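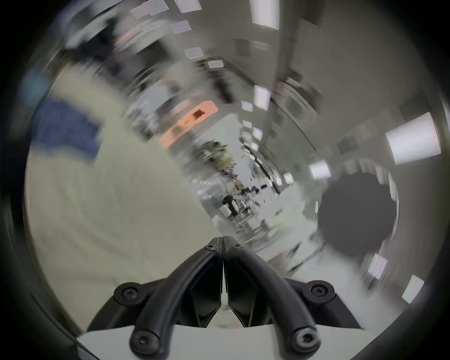 O mercado que fecha às duas

Texto de Tomoyo Yagi

Em Werville, quem quer comprar peixe tem de se levantar cedo. O mercado municipal abre às seis e às duas da tarde as bancas já estão lavadas. Foi sempre assim, dizem os vendedores, e quem trabalha em escritório que se organize. A câmara propôs em maio alargar o horário até às oito da noite, e desde então não se fala de outra coisa na rua Sevley.

Darius Cozma vende legumes no mercado há 19 anos. Levanta-se às três e meia, carrega a carrinha e faz a viagem desde a horta, que fica do outro lado do rio. "Se me pedirem para ficar até às oito, durmo quando?", pergunta. Não tem empregados. A mulher ajuda aos sábados e o filho foi estudar para fora. Para ele, o novo horário significa contratar alguém ou entregar a banca.

A proposta tem defensores lá dentro. Miyuki Nagano tem uma banca de conservas e queijos, produtos que não se estragam de um dia para o outro, e queixa-se de ver passar clientes à porta fechada. Fez as contas numa folha que guarda debaixo da caixa: com mais três horas por dia, pagava a renda do espaço e ainda sobrava para uma segunda arca.

A renda é o outro assunto. Cada banca de tamanho normal paga 184 euros por mês, água incluída. As de esquina pagam mais e são disputadas. O regulamento em vigor, afixado junto à entrada norte, não prevê descontos para quem abra menos horas, e a versão nova também não. Kwesi Dogbe, talhante, diz que assinava já se lhe baixassem a renda. Sem isso, não.

O edifício foi feito para outra cidade. Quando abriu, Werville tinha duas fábricas de têxteis e os turnos acabavam à uma. As operárias faziam as compras no caminho para casa e à tarde não aparecia ninguém. As fábricas fecharam, uma delas é hoje um conjunto de apartamentos, e os moradores novos trabalham longe e chegam depois das seis. Compram no supermercado Skornano, que fica aberto até às dez e tem estacionamento.

Um abaixo-assinado a favor do alargamento juntou 612 nomes. Quase todos são de gente que mora no bairro há pouco tempo, o que irritou alguns comerciantes. "Assinam e depois não vêm", diz Darius Cozma. Junpei Shibata, que recolheu parte das assinaturas à porta da padaria Kubo, responde que não vêm porque não podem. Ele próprio só entra no mercado nas férias.

Há uma solução intermédia em cima da mesa. Dois dias por semana o mercado ficaria aberto até às oito, com presença facultativa, e nos restantes mantinha-se o horário antigo. Miyuki Nagano aceita. Kwesi Dogbe receia que um mercado com metade das bancas tapadas afaste mais gente do que atrai, e lembra que a lota não entrega peixe à tarde.

O horário de verão entrou em vigor a 1 de maio sem alterações. A câmara promete uma decisão antes do outono. Até lá, as sardinhas vendem-se de manhã, e as melhores saem antes das nove.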